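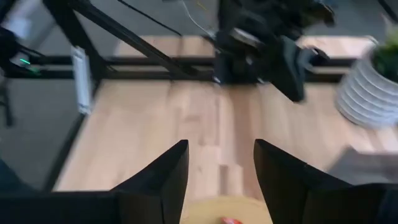

Ticket: Scanner driver gone after update, Jestar 400 all-in-one
Opened by: Esperanza Van Dusen
Status: Solved

Hi all! I have a Jestar 400 (the print/scan/copy one, hooked up by USB) and it was working great until my laptop did its big February update. Printing is still fine. Scanning is dead – the Jestar Scan window opens, thinks for a bit and then gives me "Device not found, code 394." I've restarted everything, swapped the cable and tried the other USB port. Same code every time.

I did get the full driver package from the Jestar download page and ran it, but it stops near the end and says a newer version is already installed. How can it be newer if I just downloaded it?? Help please, I have a stack of warranty papers to scan.
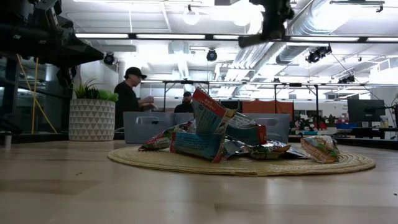 Packaging on a round woven placemat

Reply from Eetu Kemppainen, support
Hi Esperanza, thanks for trying the cable first. Could you open Device Manager and tell me what's listed under Imaging devices? Also let me know if you ever had a different Jestar model on this laptop.

Reply from Esperanza
OK so under Imaging devices it says Jestar 500 series, with a little yellow triangle. I did have a 500 before this one! I gave it to my neighbor last summer and never took the software off (didn't know I had to, oops).
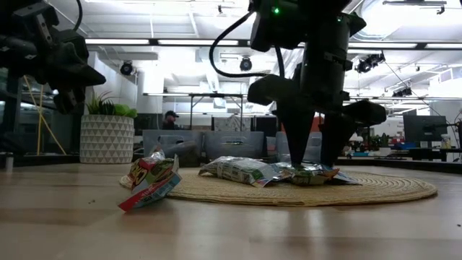
I tried right-clicking it and picking Update driver, and Windows told me the best driver was already installed. I left it alone after that and didn't want to delete anything until I heard back from you.

Reply from Eetu
Good, that explains the "newer version" message. The installer is finding the old 500 package. Please do this:

1. Unplug the USB cable.
2. In Apps, uninstall everything that starts with Jestar.
3. In Device Manager, turn on View > Show hidden devices, then uninstall the 500 entry and check the box to delete its driver.
4. Restart.
5. Run the 400 package again and plug the cable in only when it asks.

Reply from Esperanza
It scans!! There were 3 Jestar things in Apps and one of them wouldn't uninstall until I closed the ink monitor down by the clock, so maybe add that to your steps for the next person. The Imaging devices list says 400 now, no triangle. My scan-to-folder shortcut got wiped – I made a new one, no big deal. You can close this, and thank you so much!

Ticket closed by Eetu Kemppainen. Note added to code 394 article: exit ink monitor before uninstalling.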